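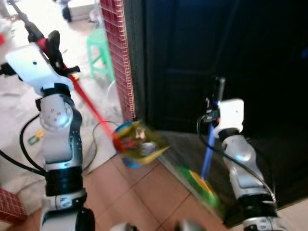 Two controllers in one day, and I'm still buzzing! We gave the morning to the old Hilthorpe box and the afternoon to the Vedach, same arms, same fingers, same sweeping job, so that the only thing changing was what sat between my hands and the motors. I'd been expecting a small difference, something you'd have to squint at a graph to find. I felt it in the first minute. Long handles are the worst thing to hold with a short pair of fingers, as all the weight is a long way from the grip and every little shake gets bigger on its way down. The blue handle in the right arm, with its green and yellow brush down by the door threshold, was my favourite test of the lot. On the Hilthorpe I kept overshooting and then chasing it back. On the Vedach I could lean the bristles into the corner by the door and just stay there, which felt lovely.

Su-chen had the logging going and told me the loop on the new box was running at 400 a second against 100 on the old one. I'd have guessed something like that from my shoulders. With the slow one I tense up without noticing, and by lunch I was rubbing my neck and being short with Kevin about the cable ties (sorry Kevin). The cable on the left arm still loops out further than I'd like, by the way. Must ask for a clip near the elbow.

The grip side is where I got properly excited. We went through 26 grasps with each controller, with the Fitzgerald force settings first and then the Daston ones Eimear has been nagging me to try since December. The Fitzgerald numbers are firm and dependable, and a bit dull - you close, it's closed. Daston lets the fingers settle, so there's a tiny moment when the thing you've picked up finds its own way to sit. It feels odd at first and then you start leaning on it.

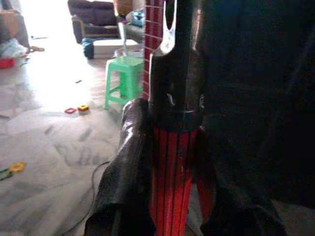
It does make you lazy about lining up, I'll admit. With the firm settings I come in square every time, or I know about it. With the softer ones I got away with some very sloppy approaches, and I can't tell yet if that's a good thing or if I'm storing up trouble for when we try heavier tools. Dymphna thinks trouble. We had a good long argument over tea and neither of us budged.

Still to do: swap the order, so the Vedach gets my fresh arms and the Hilthorpe gets my tired ones. Also try the left hand on its own, and find out why the wrist camera lags behind the head one when both are on screen. I want another go at that corner too.

23 May 2019 | Bernadette Coughlan
Home Diary Older Newer Search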